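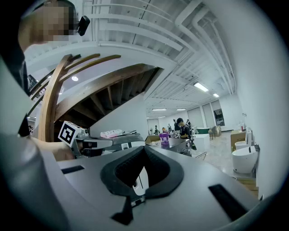 3 min read

Subtitles running late on the Friday night comedy – my whole troubleshooting log

Ticket 657, opened by Rhona Morrison
Status: solved, sort of
Category: Playback / captions

Hi all! I run the little film club at the Ayala (one screen, 48 seats, terrible popcorn) and we had a French farce booked, the kind with slamming doors and a husband in a closet. You can't show a farce with late subtitles. The audience laughs at the actor's face, then laughs again when the words turn up, and by then the next door has slammed and everyone's lost.

So, the setup. Vostton player, latest update, feeding the projector over the long cable. The movie came as a download from the distributor with a separate subtitle file. Sound and picture match perfectly. The subtitles start out fine and drift, and by the dinner party they're 7 seconds behind. Seven! The mother-in-law has left the room before we find out she's insulted the soup.

What I tried first:

Restarted the player. No change.
Played the trailer that came with it. Fine, but it's too short to tell you much.
Used the subtitle delay setting. This fixed the dinner party and wrecked the opening, where the punch lines now popped up before anybody opened their mouth.
Swapped the cable. No change, and I banged my knee.

Reply from Yuzhen Qin, Vostton support

Hi Rhona, thanks for the detail. If the gap grows as the movie goes on, the delay setting won't help because it moves every line by the same amount. Could you check the frame rate of the movie and of the subtitle file? The player shows the first one under Info. For the second you may need to ask whoever made the file.

Rhona Morrison

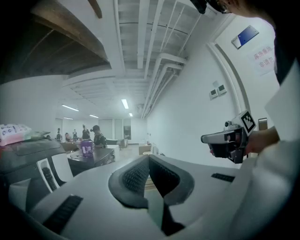 OK, I checked Info and the movie says 24. I wrote to Emmanuel Rotich at the distributor and he says the subtitles were made for the TV version, which ran at 25 and had a different opening logo. He's sending a new file but can't promise it before the weekend. Is there anything I can do with the one I've got?

Yuzhen Qin

Yes. Open the file in Selteo (the free version is enough), choose Change Frame Rate, put 25 in the first box and 24 in the second, then save under a new name. Keep the old one just in case. Set the delay on the player back to zero before you test.

Rhona Morrison

Much better!! The drift is gone. They're all early now by the same little bit, so I'm guessing that's the logo. I set the delay to 3 seconds and the closet scene finally works. I sat there on my own laughing at it, and I've seen it four times this week.

One leftover: the accents come out as little boxes, so poor Hélène has two boxes in her name.

Yuzhen Qin

Save it again from Selteo with the encoding set to UTF-8 and reload the file from the player menu.

Rhona Morrison

Boxes gone, Hélène restored. You can close this. I'll open another ticket if Emmanuel's new file does anything strange. Also, if anyone else has this movie booked, the song over the end credits has no subtitles in either version, and it's a pretty rude song, so maybe bring the lights up slowly.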